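A Morning at the Ravdale Bead and Button Fair

September 6, 2026

I went to Ravdale for a zipper. I want that on record, as my husband has been telling people otherwise.

The Ravdale Bead and Button Fair takes over the old livestock pavilion twice a year, once in July, when it is too hot to think, and again at the end of summer, when it is merely too hot to park. I had skipped it for years on the theory that I already own buttons. But I had a canvas jacket with a dead zipper, brass, two-way, discontinued, and a woman at the dry cleaner told me with great confidence that somebody at Ravdale would have one. She said it the way people tell you there's a guy in the mountains who can fix your back.

The drive is 78 miles if you believe the map and longer if you follow the signs, which were put up by someone who wanted you to see the reservoir. I saw the reservoir. It's fine. Parking was in the field behind the feed store, five dollars, cash, handed to a teenager in a lawn chair who never looked up from his sandwich.

Admission is another six, and for that you get a hand stamp shaped like a thimble and a photocopied floor plan. The floor plan shows four neat aisles. The pavilion has five aisles and a sort of cul-de-sac by the restrooms where they put the lace people. I don't know what the lace people did to deserve it, but they seemed to have made their peace, and they had the only working fan.

I started at the button end. Button sellers are a serious crowd. They sit behind trays sorted by a logic you are expected to know, and if you pick up a black glass one and say "Oh, pretty," there is a short silence while they decide whether you can be helped. One man had a sign reading 1000 BUTTONS, ONE PRICE over a tub you could have bathed a beagle in. The price turned out to be for all thousand. You could not buy fewer. I watched a grown woman in a nice linen dress try to negotiate him down to eleven and lose.

The zipper situation, I'll say now, was bleak. Three booths had zippers. The first had them in nylon only. The second had brass, but for boots. The third had a drawer marked MISC. LONG and an owner who was at lunch and stayed at lunch for as long as I was in the building. I went back four times. The drawer was tied shut with a shoelace, and I would like credit for not untying it.

With the zipper man at large, I had no choice but to look at beads.

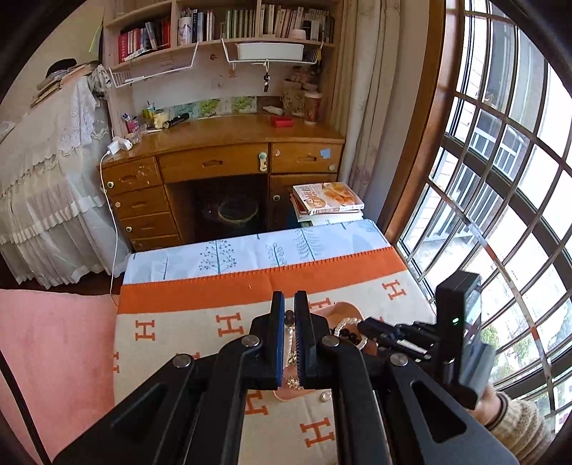
Beads are where the fair makes its money, and I can see how. Nothing costs much. Everything is small enough to feel like it doesn't count. You come in the pavilion's east door past the findings and the pliers and the spools of wire, and by the time you reach the finished pieces you've already been softened up by a hundred little bowls of things for two dollars a scoop. I am not a jewelry person, and I stood there like a raccoon anyway. What gets me every time is the plain stuff, like a bracelet of clear round beads sharing a peach-pink dish with a strand of dark brown ones, no fuss, no card telling you what it'll do for your energy. Two aisles over there were plenty of cards about energy. I read one that promised clarity of purpose and then walked straight into a display rack.

At eleven there was a talk. The talks are held on a riser in the corner, and the sound system is shared with the livestock auction, so every so often a voice cuts in to ask whether Dale has the gate. The speaker was Anil Nambiar, who restrings old necklaces for a living and looked mildly surprised that anyone had come. He was wonderful. He talked for forty minutes about knots. Why you knot between pearls, why you don't bother with wood, why the thread always goes at the clasp first and why everyone who brings him a broken necklace has also brought half of it in a sandwich bag and is sure the rest is in the car.

He told us the longest strand he ever restrung had 388 beads, and that he finished it, held it up, and saw that he had put one of them on out of order near the beginning. A woman in the second row said "No" out loud. He nodded at her. He did it over.

Someone asked him what thread to buy, and he said the one you'll still have when it breaks again. Then he sold a fair amount of thread.

Lunch was from the Tratwood Grange ladies, who run the kitchen window and take no questions. There's a ham sandwich, an egg salad sandwich, and a thing in a cup. I had the thing in a cup. It was chicken and noodles and very good, and I ate it standing next to a rack of rhinestone appliques, which shed. If you go, go before noon. By quarter past, the line ran back through the lace people, who had begun to look less peaceful.

The afternoon belongs to the Mathew Room. This is a side hall named for whoever paid for the roof, and it's where the fair keeps its display collections, nothing for sale. This year it was button cards. A card, for the uninitiated, is a stiff board with buttons sewn to it in a pattern, and people compete at this. They compete hard. There was a card of nothing but owls. There was one entirely of military buttons with a typed index, and another laid out as a map of the county, with the reservoir in blue glass (they are very proud of that reservoir). The ribbon had gone to a card of plain white shirt buttons, 772 of them according to the label, graded from almost-cream to almost-gray so slowly that you couldn't catch it changing. I thought it was dull for about a minute. Then I thought it was the best thing in the building and went and got my sister-in-law on the phone to tell her so. She asked if I'd found the zipper.

A few practical notes for anyone thinking of going to the next one.

Bring cash. There is one machine, by the feed store, and it was out of everything but fifties.

Bring the thing you're trying to match. I saw people holding up their fingers in a circle and saying "sort of like this, but tan" to sellers who'd heard it since dawn.

The floor is packed dirt under matting, and the matting has opinions. Flat shoes.

Dogs are allowed, apparently. I met a dachshund named Zorniline, after a sewing machine company I have never heard of and which her owner assured me was once the pride of three counties. She was wearing a collar with toggles on it. She had the air of a dog who comes every year and knows which booth drops pretzels.

Don't trust the closing time on the flyer. It says four. At ten past three the sellers begin putting lids on things with a certain amount of noise, and by half past you're shopping out of the backs of vans. The bargains are better out there, if you don't mind buying by flashlight in broad daylight from a man who's already got one foot on the bumper.

As for my purchases, I came home with a packet of silk thread in a color called Fog, a pair of crimping pliers, a scoop of green glass beads, two cards of horn toggles, and a broken necklace of someone else's, in a sandwich bag, that I've decided I can fix. I watched a man talk about knots for forty minutes, so I'm practically licensed.

The jacket is still on the hook in the hall, held shut with a binder clip. On my way out I made a fifth pass by the zipper booth. The shoelace was gone, the drawer was gone, and the owner was in his truck at the head of the line to leave, eating a peach. I knocked on the window. He told me he'd had a brass two-way, in that length, right up until about noon.

He'll be back in July.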